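CLISTEDHAM CHURCHES AND BUILDINGS GROUP

Minutes of the meeting held on 9 May 2019 in the upper room, Long Street

Present: 19 members. Apologies were received from 2 members. The chair opened the meeting at 7 p.m.

1. Minutes of the last meeting

The minutes were agreed with one change. Under item 4, "north transept" should read "north chapel". The chair signed the corrected copy.

2. Matters arising

The loan of the slide cabinet to the library has been extended to the end of the year. The library has asked for a list of what is in it. The secretary has a list for the first five drawers only and will finish the rest.

The key to the tower stair at Cerholm has been returned.

3. Report on the visit to Cerholm

The member who led the visit gave a report. The party met at the lychgate and went round the outside first while the light was good. The tower is of three stages with angle buttresses, the lowest stage plainly older than the two above it. There was a long discussion on the day about the blocked doorway on the south side of the chancel. The printed guide calls it a priest's door. Two of the party thought it too wide for that and suggested it had led to a vestry, now gone, and pointed to a line of rougher stone above it which could be the scar of a lean-to roof. The meeting did not settle the question. It was agreed to write to the parish and ask whether any drawings survive from the Victorian repairs.

Inside, the party looked at the nave arcade (four bays, octagonal piers, the western respond renewed), the font and the remains of wall painting over the chancel arch. The painting is in a poor state on the left-hand side and flaking near the roof line. The report notes that the lime wash beside it has been patched with something harder, possibly cement-based. The parish is aware.

The lunch stop took longer than planned and the second church was seen in a hurry. Members asked that the next visit be to one building only.

4. Sturitz trip

The leader for the trip set out the plan. The group will stay in Sturitz for five nights. The abbey church will be seen on the first full day, with the cloister and the chapter house. The west towers are under scaffolding and the leader has been told it will not be down in time. The inside is not affected.

The second day will be given to the town churches. The brick church by the river has the painted timber ceiling which several members have asked to see. It opens in the mornings only. The leader warned that the floor is uneven and that there are seven steps down from the street to the north door with no handrail. A level way in through the sacristy can be arranged if asked for beforehand. Members who need it should tell the secretary.

One member asked whether the crypt of the abbey would be open. The leader has written twice and had no answer, and will try by telephone.

It was asked whether the group should pay for a local guide. After discussion it was agreed to have a guide for the abbey and to go without for the town churches, where the leader will hand out notes. The notes will include a plan of each church with the building dates shaded. Members were asked not to copy them for people outside the group before they have been checked.

The balance for the trip is due before the next meeting. Two places are left.

5. Handbook to the churches of the district

The text for Clistedham parish church is finished. The text for Cerholm is waiting on the point about the south doorway (see item 3). The editor reported that entries have been coming in at very different lengths and asked contributors to keep to two pages. Terms should be used in the same way all through: "pier" and not "pillar", "chancel" and not "choir" unless there is a real reason.

There was some disagreement about whether to include chapels built after 1900. It was put to a vote and agreed to include them, by 12 votes to 7.

6. The upper room

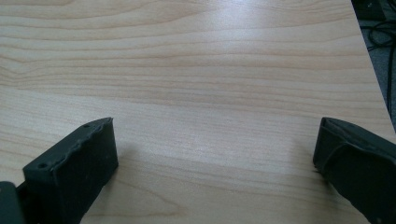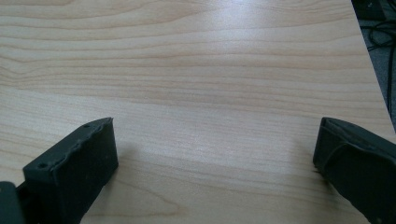

The secretary reported that the group can go on using the upper room for its meetings until the end of the year on the present terms. Plans and rubbings are to be kept in the tall cupboard and not left out between meetings. The member who brings the large plans said that a pale table with the grain running mostly one way is good to lay them out on, but the ceiling lights shine back off the top and make pencil lines hard to follow from some seats. It was agreed to bring two reading lamps next time and try with the main lights off. Nothing is to be taped down.

7. Any other business

A member has been given a box of old postcards of church interiors, many with no place written on them. They will be brought to the next meeting for members to look through.

The date of the autumn lecture clashes with a concert. The secretary will ask the speaker for another.

Subscriptions are still owed by five members.

8. Next meeting

The next meeting will be in the upper room at the usual time. The main item will be the Sturitz notes.

The meeting closed at 8.50 p.m.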